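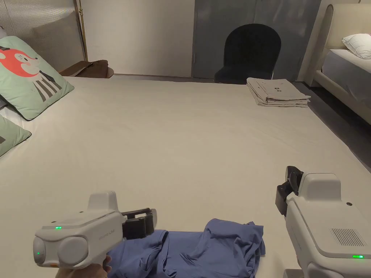
Bedroom display - opening inspection checklist with comments

Area: children's and guest beds, ground floor showroom
Checked by: Orhun Ekinci
Second reader: Marisol Cisneros
Month: June

How to fill in: write OK, FIX or ASK after each point. If you write FIX, please put a comment, also when the problem is small. The customers sit and lie on these beds, so we check them as if they were in a hotel.

1. Walking ways

1.1 Floor between the two beds is free, at least 60 cm to pass - OK
1.2 Nothing lies on the floor where a foot can catch - OK
1.3 Door behind the chair can be opened in full - FIX
Comment: The black chair with the round back stands in front of the door. It looks nice there, but the door must stay free during opening hours. I ask Warrick to find another corner for it. Please do not put it between the beds.
1.4 Door handle moves easily and comes back by itself - OK

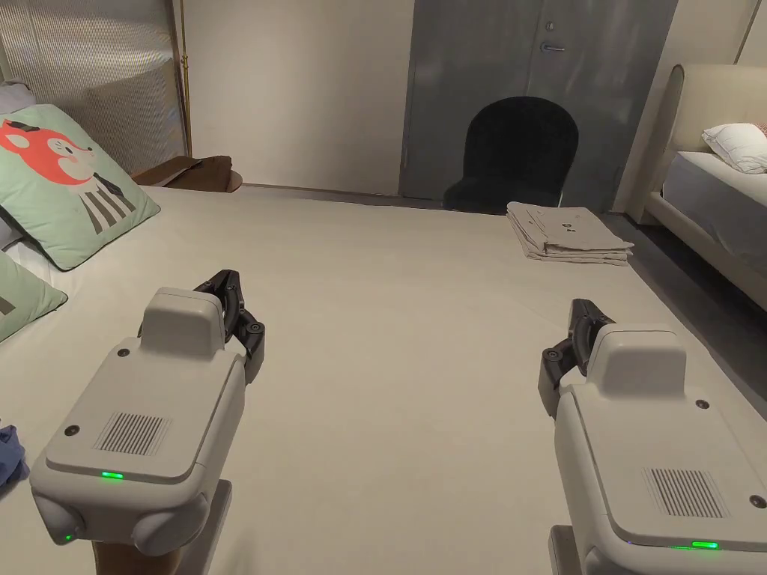 2. Bed and mattress

2.1 Sheet is smooth and tucked under at all corners - OK
2.2 Headboard does not move when pulled by hand - OK
Comment: I pulled at both ends. The cream fabric on the wavy top edge I also touched with the open hand, to feel for staples. I found none.
2.3 Bed legs stand flat, no rocking - ASK
Comment: On the second bed I hear a small noise when I sit on the corner. Maybe it is only the slats. Tanner Thibodeau will look with the lamp from the workshop.
2.4 No loose clothes on the bed when the shop opens - FIX
Comment: A blue piece of clothing was still lying crumpled on the sheet. Clothes for the display should be folded and put on the stack, or go back to the stock room. A sleeve that hangs over the side can pull a child's foot.
2.5 Folded stack is stable and does not tip over - OK
Comment: The edges are well made. Whoever folds it, please continue like this.

3. Cushions and pillows

3.1 Seams closed, no filling coming out - OK
3.2 No pins or sharp tag holders left inside - OK
3.3 Small parts cannot be pulled off - OK
Comment: The fox on the mint cushions is printed, so there is no button eye to lose. I wish all our children's cushions were made so.
3.4 Cushions stand against the pillows and do not slide - OK

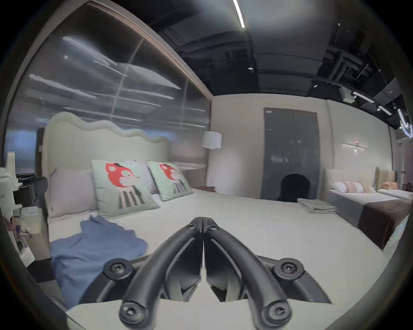
Fox cushions at the headboard, point 3.4

4. Lamps and side tables

4.1 Lamp stands straight and does not fall after a light push - OK
4.2 Cable lies along the wall, plug is fully in - FIX
Comment: The plug was only half in. I pushed it in and wrote the time, 9:20, in the lamp book. If it happens again we need the short cable, stock number 654.
4.3 Shade does not touch the bulb - OK
4.4 Side table has no splinters and carries nothing heavy - OK

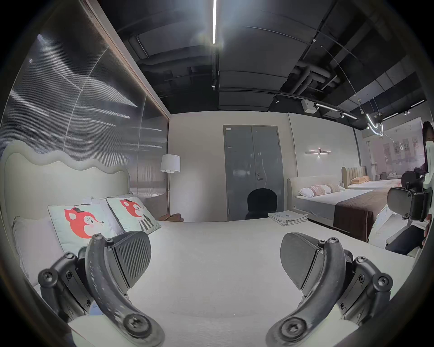 The glass panel next to the lamp has its own form (form 19), but I looked at the brown edge anyway and found no crack. Please clean the glass before opening and not later, because the cleaner makes the floor slippery.

5. Open points

Chair in front of door - Warrick Wihongi, today
Noise in second bed - Tanner Thibodeau
Blue clothing - Marisol, before opening

Marisol's remark: Agreed with all. For 2.4, I will put a basket in the stock room so that we have one place for it.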